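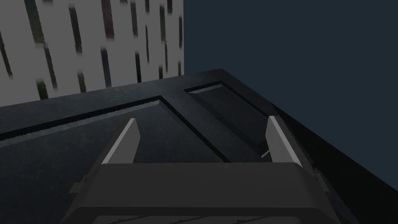 The Letter for Plindevura

When my aunt died, she left me her house key, her winter coat and one letter which was not for me. On the envelope she had written a name, Tsehay Tesfamariam, and under the name one word, Plindevura. There was no street and no stamp.

I asked at the post office in Griltach. The woman behind the glass turned the envelope over and gave it back to me.

"Plindevura is up there," she said, and she pointed at the wall, but I understood she meant the mountain. "They have no post in January. The van goes only as far as Delari."

"And after Delari?"

"After Delari you have feet."

I was not a person who walked in mountains. I had worked in an office for 20 years and my shoes were office shoes. But the letter lay on my kitchen table for 3 nights, and each morning it seemed to me that it had moved a little closer to my cup. So I put on my aunt's coat and took the van.

The driver did not speak until the last houses were behind us. Then he asked whose coat it was.

"My aunt's."

"I know this coat," he said. "She sat where you are sitting. Every summer, until the year of the flood. She always brought onions."

I had never heard about any summers. My aunt told us she went to the sea for her lungs.

In Delari he let me out beside a stone with a number cut in it, 2563, the height of the pass in some old measure that no longer agreed with the maps. He told me to keep the river on my left hand and not to sit down, even if I was tired. Then he turned the van and I listened to it for a long time going down.

I kept the river on my left hand. The snow was hard and it carried me, mostly. I thought about my aunt walking here with a bag of onions, and I tried to make her young, but I could not do it. In my mind she was always in her chair with the blanket, asking if I had eaten.

It was almost dark when I saw smoke. Plindevura was two houses and a shed. At the first house a dog came out, looked at me, and went to the second house, so I followed the dog.

The door was opened by a tall woman with white hair, cut very short. She did not look at my face. She looked at the coat, and she put her hand on the sleeve, at the place where the cloth was mended with the wrong colour of thread.

"I did this," she said. "I had only green."

"Are you Tsehay Tesfamariam?"

"Come in, you are letting the stove out."

She gave me soup and she did not open the letter. She put it on the shelf, behind a tin with the word Campbell on it in gold letters, where there were other letters. I saw the same handwriting on all of them. They were tied with string, and the string was tied very well, in the way of a person who does not plan to undo it.

"You don't read them?" I asked.

"I read the first one." She cut the bread against her chest, as my aunt also did. "She wrote that she will come when your mother is better. Then your mother had you, and she was not better. After that I knew what the letters said."

I wanted to say that I was sorry, but it was a strange thing to be sorry for having been born. I ate my soup. The dog lay down on my office shoes, which were drying by the stove.

"She never told us," I said.

"No. She was good at that." The woman looked at the shelf for some time. "Did she have a garden, down there?"

"A small one. Only onions – we always laughed at it. She didn't even like them."

Tsehay Tesfamariam put down the knife. She went to the shelf, moved the tin, and took the whole bundle in her two hands. Then she sat opposite me and began to work at the knot with her fingernails.

"Bring the lamp nearer," she said. "You will read them to me. My eyes are bad."

Contact | Copyright of all stories stays with the author | Back to top

Comments

marit_k
I read this on the bus and missed my stop. The green thread!

Old Hobnail
Lovely story. One small thing, would the snow carry a person so near a river? Where I live it is the softest there. But I believed the driver completely.

Jonquil
Is there going to be a second part? I want to know what is in the last letter.

Author
Thank you for reading. I tried to write the letters, but each time they came out too long, so for now it stops at the lamp. Old Hobnail, you are probably right about the snow.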